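Search stories... Search

The Kellolbridge Table

I bought the table from Roswitha Hollenstein the July I moved to Kellolbridge, and I paid way too much for it.
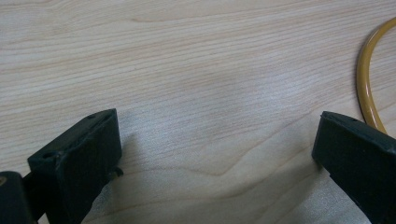 Pale wood, fine grain.

"My husband proposed at it," she told me, counting my money. Well, how do you haggle after that? So I lugged it up 4 flights with Florian -- he swore the whole way -- and we ate noodles on it at midnight.

Then Iveta from downstairs came by to borrow salt. She put her hand flat on the wood and got quiet.

"Roswitha's?" she said. "She told me he proposed at mine."

I put the kettle on.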